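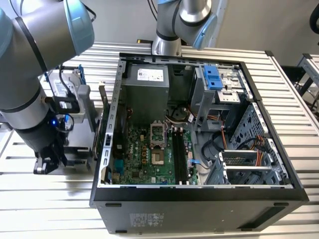
"People hear refurbished and think somebody has wiped it with a cloth," she says. "Some of the time they're right."

She runs the desktop side of Osix, a small refurbisher that sells used office towers to schools, libraries and anyone who answers the ad. I came to ask whether old computers are worth the trouble. I've bought two of them over the years, neither from her, and both ended up holding a door open, so I didn't arrive neutral.

Her answer is a qualified yes, and the qualifications take up most of the morning. She asked me not to use her name, on the grounds that half her customers already phone her at home.

The usual donor is a black Dell tower out of an office lease. Osix took in 970 machines last year, most of them through a broker called Stisberg, whose grading she does not trust. "Grade A means the sticker's straight. I grade it again when it's open."

Open is how she likes to talk about them. Lay the tower on its side, take the panel off, and she says you can tell within a minute whether it's going to be a shop machine or a box of parts. The things that decide it are small: the pins in the processor socket, the state of the capacitors, whether the blue plastic drive-bay latch still springs back. A snapped latch is worth cents and can kill a sale.

I put it to her that this sounds like a lot of labour for a cheap computer. She doesn't argue.

"It's a lot of labour. If you paid yourself properly for every screw you'd never sell one. The sums work if the drive's good and the board's good. If one of them's bad, it's parts."

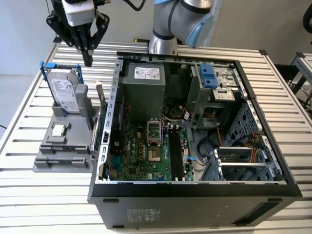

*The hard drive in its blue caddy beside the open tower, with the processor socket and memory slots empty.*

The hard drives are where we disagree. She is happy to resell a spinning drive after it has been erased and tested. I wouldn't put my tax records on one. She says the test she uses, a package called Pundum, takes up to 3 hours per drive and flags anything marginal. I asked what share of the drives it passes that come back dead inside a year. She said she'd have to look that up, and by the time I left she hadn't.

To be fair, she was quicker with the unflattering answers elsewhere. Memory gets pulled and pooled, so the sticks you get may not be the ones the machine came with. Power supplies are checked under load but not opened. Fans are replaced only if they rattle. "I'm not going to tell you it's new inside. It isn't new inside."

And the environmental claim? The Osix flyer has a green leaf on it and the words "saved from landfill". She winced when I read it aloud.

"The flyer was done before my time. Would they have gone to landfill? Some of them. A few would have gone to another outfit doing what we do." She'd like the leaf taken off. It was still there on the new batch, printed in February.

Her colour rises a bit when I bring up the Đỗ workshop, a rival that sells similar towers for less. Their machines, she says, go out with whatever drive was in them. I rang them afterwards and was told every drive is replaced. Both of these things can't be right, and I have no way of knowing which is, short of buying one and taking the side off.

That may be the best advice in the whole business, and it came from her. Before you pay, ask the seller to take the side panel off in front of you. Look for a processor under its cooler, memory in the slots and a drive in the cage - it sounds silly, but she has met a buyer who got home with a tower missing the last of those.
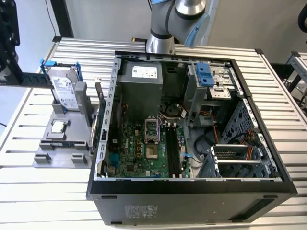 Ask what was replaced and get it written on the receipt. A warranty of 2 years means very little if the seller's phone number changes every spring, so she suggests ringing it while you're still standing at the counter.

Would she use one of her own? She does, at home, for email and the kids' homework. I asked what drive was in it.

"Solid state," she said. "New."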